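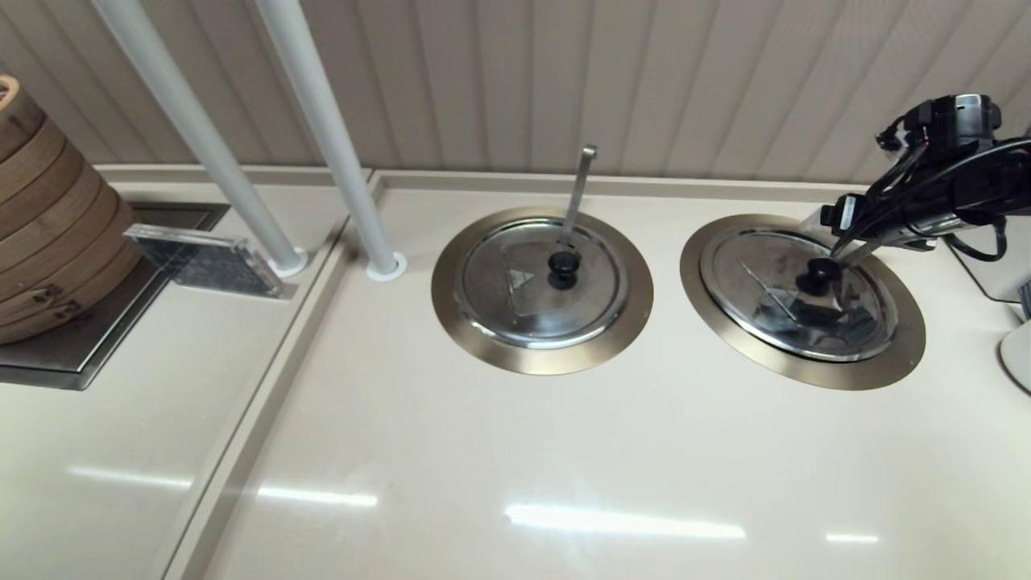
Section 3: Setting up the soup and steamer counter

Welcome to the fun part of your Lunell buffet counter! Once the wells are in and the lids are on, the counter starts to look ready for guests, and it only takes a few good habits to keep it that way through a long service.

Before you start

Have these within reach:
Soup inserts, lids and one ladle per well
Bamboo steamer baskets with their top cover
Sign holder and printed soup cards
Two clean, soft cloths

CAUTION: Switch the wells off at the control panel and let them cool fully before you wipe the rims or lift out an insert.

3.1 Fitting the soup wells

1. Wipe the seat of each well with a damp cloth, then dry it. Crumbs under the insert make it rock.
2. Lower the insert straight down with both hands until it rests level in the rim.
3. Fill with hot soup, leaving a good two fingers of space at the top. The wells hold a finished soup beautifully, but they will not cook a cold one.
4. Stand the ladle in the soup with its handle toward the back wall.
5. Set the lid on and turn it until the notch meets the ladle handle. You want the lid sitting flat, with the handle rising freely behind the black knob.

Note: Try the lid from the guest side before you open. Reach for the knob, lift, and put it back. If the ladle catches, turn the lid a little and try again – a well-seated lid is a real pleasure to use!

CAUTION: Steam gathers under the dome. Lift the side farthest from you first, and keep your wrist out of the gap.

3.2 Stacking the steamers

1. Place the recessed tray to the left of the divider and press lightly on each corner. It should not wobble.
2. Stack the baskets one at a time, lining up the rims as you go.
3. Put the cover on the top basket last.
4. Stand the sign holder close by, where guests can read it without leaning over the wells.
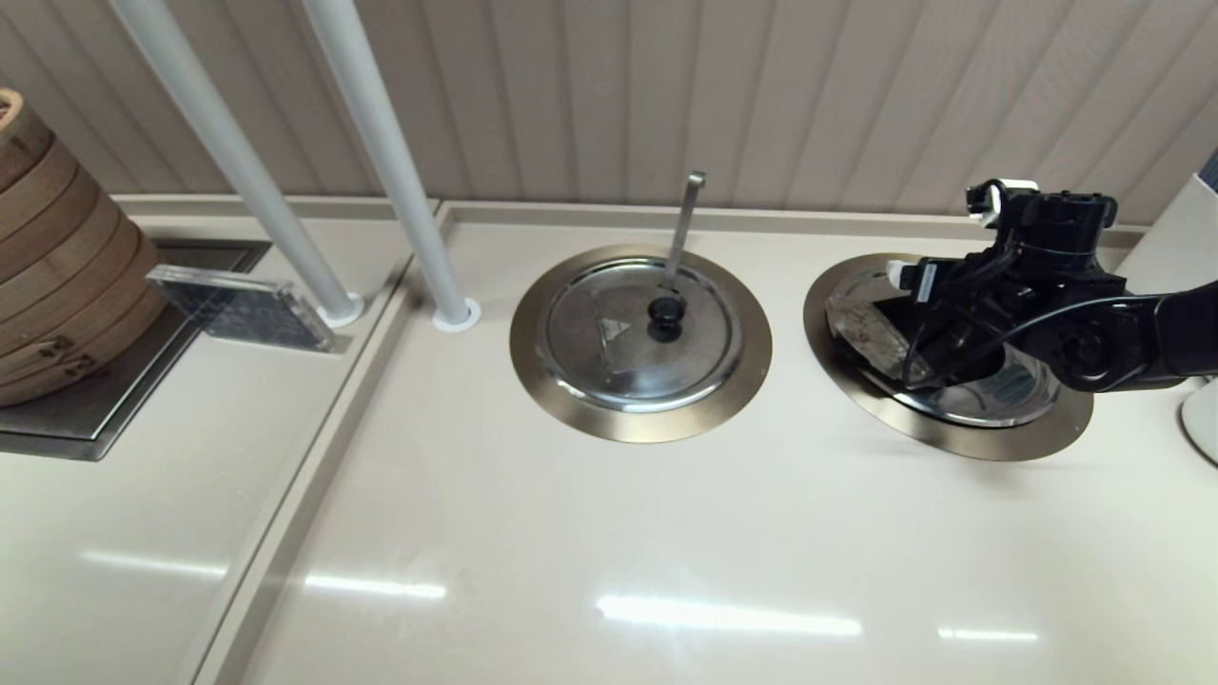 Steamer stack on its tray, with the two soup wells to the right of the divider.

Note: Bamboo loves air. After service, unstack the baskets, wash them in plain warm water and let them dry overnight on a rack. Skip the dish soap, as the wood holds on to the scent (and so will tomorrow's dumplings).

3.3 Between refills

Stir each soup from the bottom every 16 minutes and wipe drips off the rim while you are there. Soft cloths only, please – scouring pads will scratch the brushed finish.

If a lid will not sit flat, check these first:
Ladle handle outside the notch
Insert not pushed fully down
Lid resting on the inner edge of the well

Spare lids and ladles are listed under part group 749 at the back of this guide.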